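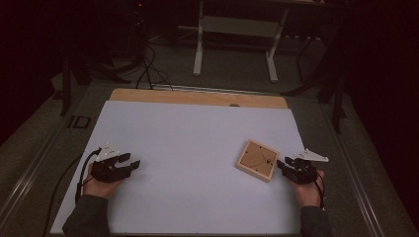
Photo: Lenni Manninen

Notes for the evening talk, slide by slide

Slide 1. Okay, hi everybody, can you hear me in the back? Wait for a nod. I'm here to talk about time, and mostly about how bad I am at guessing it. Say the title once and move on, they've got it on the screen.

Slide 2. The Nyberg kitchen story. I'm nineteen, it's my first restaurant job, and the chef asks how long the stock has been on. I say twenty minutes. He points at the clock over the door. 50! (Pause here, people like this one.) I wasn't lying, I'd just been chopping onions and enjoying myself.

Slide 3. Quick try-it-now. Everybody close your eyes and raise a hand when you think a minute has gone by. I'll keep time on my phone. Don't talk while they're doing it - I did that at the Wurine library and it wrecked the whole thing. Then ask a couple of the early ones what they were doing in their heads. Somebody always sings.

Slide 4. Why busy time shrinks and waiting time stretches. Keep it light. When your attention is on the task, there's less of it left over for keeping track. When you're standing at a bus stop, you've got nothing else to do but check. If anyone wants the studies, the reading list is on the handout, back side.

Slide 5. The Tremomow diary. For 4 weeks in May and a bit of June I wrote down a guess before every chore, then the real time after. Dishes I always guessed too long, and they're over so fast! Email I always guessed too short, every single day. Show the page with the coffee ring. Tell them about the tax form only if we're running early.

Slide 6. What I do now. I put a plain clock where I can see it from the sink. I guess out loud before I start. And I quit work at 9 at night even if I'm in the middle of a sentence - that one took me ages.

Slide 7. Links. The old Nodov page gives a 404 now, so skip it and send them to the handout.

Slide 8. Questions. Repeat each one into the mic. Thank Lenni for the photo and remind folks the side door locks at ten.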